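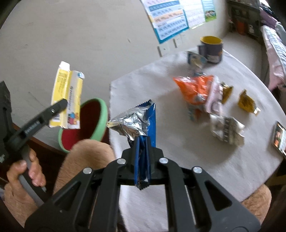
Notes for anyone picking up the table-clearing set after us. It belongs to the Zaddale student robotics club and was put together for the Prarkport challenge, litter category.

## What is in it

Recordings of one chore: taking used wrappers and small packaging off a cloth-covered table and dropping them into a round bin. All of it was done by people holding grippers. No robot arm was involved.

| Item | Value |
|---|---|
| Episodes, total | 2,269 |
| Episodes marked `clean` | 1,621 |
| Grippers per session | 2 |
| Task variants | 4 |

An episode starts with the fingers open and ends when the item has been let go over the bin. Misses are kept. They have `result: miss` in the index and are not part of the `clean` count.

## Variants

- `single`: one wrapper at a time, one gripper
- `pair`: both grippers working on different items
- `handoff`: item passed from one gripper to the other
- `mixed`: wrappers and flat card boxes together

`handoff` is the weakest of the four. Timing between the two streams drifts in the early sessions, so check `sync_ok` before using them.

## Layout

```
stosix/
 index.csv
 episodes/
 calib/
 scripts/
```

Stosix is our name for the recording format. The reader is in `scripts/read_stosix.py` and needs only the packages in `requirements.txt`. The Balaskas training code reads the same files once you run `scripts/convert.py`.
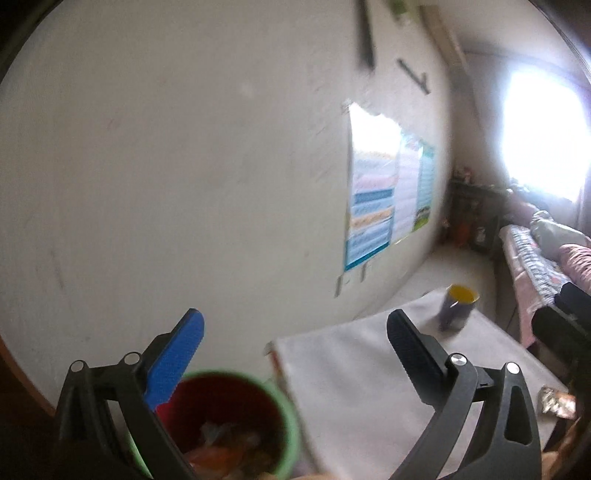

## Known problems

- Foil wrappers reflect a lot of light. Object masks on them are often wrong at the folds.
- Gripper width is logged as 0 for the first moments of some episodes. Drop those rows.
- The mug on the table is not a target. Older labels list it as one, and `fix_labels.py` removes it.
- Bin position changes between sessions. Don't hard-code it.
- Windows blow out in daytime sessions. We left exposure on auto.

## Splits

Split by session, never by episode. Episodes from the same session share the same table layout, and our first scores were far too high until we changed this. The lists are in `index.csv` under `split`.

## Use

Club members and other teams in the Prarkport challenge may use it for training and class projects. Ask before passing it on, as it was recorded in a home. The June update adds calibration files for the older sessions and changes nothing else.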